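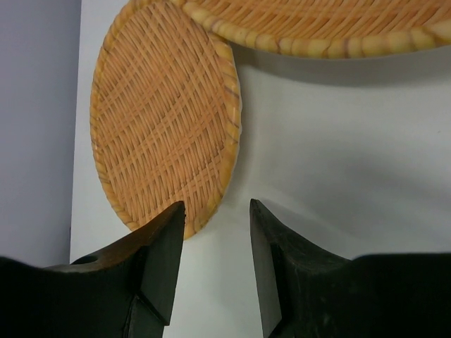
How to Practice Livestock Judging at Home Before Your First Contest

If you have a contest coming up in March and you've never stood in front of a class of market steers with a card in your hand, don't worry! You can learn a huge amount at home and at a neighbor's pen, and it's some of the most fun you can have with a clipboard. I coach beginners for our county 4-H club in Honstead, and this is the routine I give every new family.

What you need

A small notebook that opens at the top (the side-opening ones are clumsy when you're standing up), two pencils, a timer, and four animals of the same kind. Market hogs or lambs are easiest to start with. If you can't get to live animals, photos work fine, as long as you have a side view and a rear view of each one.

Step 1. Learn the parts

Before you can say why one lamb beats another, you have to know the loin from the rack and the hock from the pastern. Print a blank outline and fill it in from memory once a day. Most kids have it in a week, and a few of the parents do too.

Step 2. Number the class

Animals are numbered 1 to 4, left to right as you look at them from behind. Write the numbers down the page and leave several lines next to each. Put one thing beside each number that will help you remember that animal later: black face, torn ear, blue halter. You will be so glad you did this when you're giving reasons an hour later.

Step 3. Look from far away first

Stand back a good 30 feet. Find the easy top animal and the easy bottom animal if there is one. Then walk in and look from the side, the rear and the front, and finally watch them move. Beginners love to rush right up to the fence, and then all they see is wool.

Step 4. Break the class into pairs

You have a top pair, a middle pair and a bottom pair. For each pair, ask which one you'd put first and what the other one does better. That second part is called a grant, and it's the piece judges listen for. With market animals I have kids think about muscle, then finish, then structure and balance. Breeding classes are different, and structure moves way up the list.

Step 5. Mark your card and stop

Set the timer for 12 minutes. When it rings, you're done. Kenza Kabbaj, who judged with me years ago at the Humphreys sale barn, used to change her placing in the last 30 seconds every single time, and it nearly always cost her. Trust your first look.

Step 6. Give your reasons out loud

Keep them under two minutes. A simple opening goes like this:

"I placed this class of market lambs 3-1-4-2. I started with 3, the heaviest muscled lamb in the class. In my top pair, I placed 3 over 1 because he was thicker through his leg and wider down his top. I grant that 1 was leaner over his ribs."

Then go on to the middle pair and the bottom pair in the same way. Say it to the dog, say it to the mirror, say it in the truck! Use your own words, and try hard not to say "good" or "nice" when you could say "longer" or "wider."

How scoring works

A perfect placing is worth 50 points. The officials set cuts for each pair, and you lose points when you switch animals. Switching a close pair might cost you 2, but missing an obvious one hurts a lot more. Oral reasons are usually worth another 50.

How often to practice

Two classes a week is plenty for a junior. Seniors can try 40 minutes on a Saturday-style mini contest with one placing class and one set of reasons. Bình Khổng has old practice classes with official placings and cuts in the binder at the Ukholm extension office, and you're welcome to copy any of them.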